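The Soup Bet

1. Friday night

So my neighbor Dinesh Paul bet me I couldn't make my grandmother's pepper soup, and I said of course I could, and then I went home and panicked. I'd eaten it my whole life (every birthday, every cold, the entire month of January) and I had never once stood next to the pot. I called my cousin Kekeli Sulemana at 9 at night and she laughed so hard she dropped the phone.

"She never wrote it down," she said. "You know that, right?"

I did know that! I just hoped somebody else had done it for me.

What we had was a voicemail, 96 seconds long, from the year I moved out. Grandma mostly complains about the parking at Kidismont, but near the end she says to toast the seeds until they smell like the hallway. The hallway! I played it over and over with my coat on, and then I walked to the Abubakari store on the corner and smelled every jar they'd let me open.

By midnight I had the seeds, a sack of onions and the white oval bowl with the dark line on its rim, which was the only thing of hers I'd asked for. 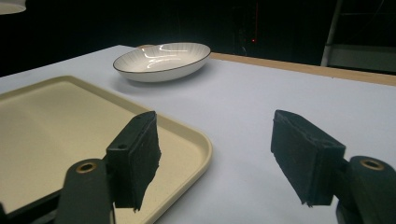

2. Saturday

The first batch tasted like a candle. The second was better, but Kekeli came over, took one spoonful and said "more hallway," so back into the pan went another handful. I opened the windows and the smell went down the stairs anyway, all the way to the mailboxes, and that's when Dinesh knocked.

He ate standing up. He ate for a long time, and then he sat down and put 23 dollars on the table, all in ones.

"The bet was twenty," I said.

"I want the leftovers," he said, and Kekeli was already looking for a lid.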